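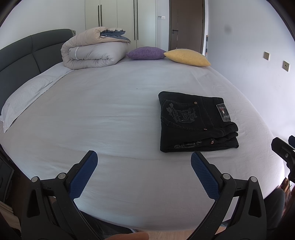 Wäsche auf dem Bett zusammenlegen: so bleibt der Stapel gerade

Haushaltstipps / Textilien / Zusammenlegen und Verstauen
Text: Luminița Cozma
Zuletzt überarbeitet: 30. Sep 2023

Das Bett ist in den meisten Wohnungen die größte freie Fläche und zum Zusammenlegen besser geeignet als der Küchentisch. Man kann ein Hosenbein ganz auslegen, ohne dass es über die Kante hängt, und braucht sich nicht zu bücken, wenn das Bett hoch genug ist. Bei niedrigen Betten hilft ein Hocker.

Bett vorbereiten

Steppdecke und Kissen kommen zuerst zur Seite. Die Decke zweimal umschlagen, locker einrollen und in eine Ecke am Rand legen. Zierkissen daneben, flach, damit sie nicht auf die Arbeitsfläche rutschen. Eine lange Rolle am Kopfteil kann liegen bleiben, sie stört nicht.

Das Spannbettlaken mit der flachen Hand von der Mitte nach außen glatt streichen. Kleine Querfalten im Laken schaden nicht. Krümel und Fusseln vorher abklopfen, auf hellem Stoff sieht man sie gut, und auf schwarzer Kleidung später noch besser.

Frisch gewaschene schwarze oder dunkelblaue Jeans können auf hellen Laken abfärben, vor allem in den ersten Wochen und solange sie noch klamm sind. Im Zweifel ein altes Handtuch unterlegen. Die Probe dauert nur kurz: ein weißes Tuch anfeuchten, an der Innenseite des Saums reiben, nachsehen.

Jeans zum Päckchen falten

1. Reißverschluss und Knopf schließen. Taschen leeren und das Taschenfutter nach innen drücken.
2. Die Hose der Länge nach falten, Bein auf Bein, die Gesäßtaschen nach außen. Die Schrittnaht steht jetzt als Spitze vor. Diese Spitze nach innen legen.
3. Mit der Hand vom Bund zum Saum streichen.
4. Den Saum bis knapp unter den Bund führen.
5. Das Ganze noch einmal auf die Hälfte legen, bei langen Hosen dritteln.
6. Die Gesäßtasche nach oben drehen. Bestickte Taschen und Nieten liegen so frei und drücken nicht in den Stoff der nächsten Hose.

Der Bund bleibt immer die dickste Stelle. Wer vier Hosen mit dem Bund auf derselben Seite stapelt, bekommt einen schiefen Turm, der im Schrank nach vorn kippt. Deshalb abwechselnd legen: einmal Bund rechts, einmal Bund links. Zieht sich der Bund beim Falten zusammen und wölbt sich, die Hose noch einmal aufnehmen, am Bund kurz stramm ziehen und neu ablegen.

Hosen mit viel Elasthan rutschen leichter auseinander. Sie lassen sich auch rollen, vom Saum zum Bund, und stehen dann in einer Schublade nebeneinander.

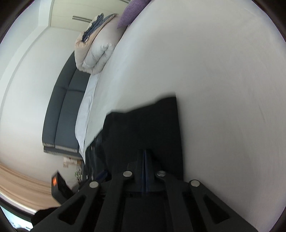
Schwarze Sachen gehören auf einen eigenen Stapel. Bei schwachem Licht sind schwarze Hose, schwarzes Shirt und schwarzer Pullover schwer auseinanderzuhalten, und man wühlt morgens alles wieder durch. Am besten bei Tageslicht sortieren und die Stücke so legen, dass ein Erkennungsmerkmal nach vorn zeigt: bei Jeans das Etikett am Bund, bei Shirts der Halsausschnitt, bei Pullovern ein Stück Bündchen.

Fusseln nimmt man vor dem Falten ab. Eine Kleberolle reicht, ein leicht feuchter Gummihandschuh geht ebenso gut. Immer in eine Richtung streichen.

Für dünne schwarze Stoffe gilt: nicht zu klein falten. An scharfen Kanten entstehen mit der Zeit graue Linien, die auch das Bügeln nicht mehr wegbringt. Zwei Lagen genügen meistens.

Stapelhöhe und Schrankfach

Im Fach sind bis zu 9 Hosen übereinander möglich, bequem ist die Hälfte. Vor dem Einräumen die Fachtiefe messen und die Hosen auf dieses Maß falten. Zwischen Stapel und Fachboden darüber sollte eine Handbreit frei sein, damit man das oberste Stück herausnehmen kann, ohne die anderen mitzuziehen.

Wir verwenden für die Winterhosen Stoffboxen von Budmont, 12 cm hoch und vorn offen. Andere Boxen tun es auch, solange der Boden steif ist. Weiche Beutel beulen aus, und die Päckchen verrutschen darin.

Steppdecke wegräumen

Eine dicke Decke nicht auf Dauer fest zusammenpressen, die Füllung erholt sich davon schlecht. Für den Sommer dritteln, locker rollen und in einen Baumwollsack stecken. Rüschen und geraffte Ränder kommen nach innen, sonst knicken sie. Im März aussortierte Winterdecken zuvor einen Tag lüften, nicht in der prallen Sonne. Das eingenähte Pflegeetikett bleibt dran, auch wenn es an der Seite heraushängt: Dort steht, ob die Decke in die Maschine darf.

Leserhinweis

Nhàn Bạch schreibt uns, dass sie ihre Jeans gleich beim Abnehmen von der Leine einmal längs faltet und über den Wäschekorb hängt. Auf dem Bett fehlt dann nur noch das Dritteln. Das klappt bei festem Denim gut. Bei dünnen Sommerhosen drückt sich der Korbrand durch, die legt man besser flach ab.

Weiter in dieser Rubrik: Spannbettlaken falten. Polstergestelle am Kopfteil absaugen. Kissenbezüge mit Wollanteil waschen.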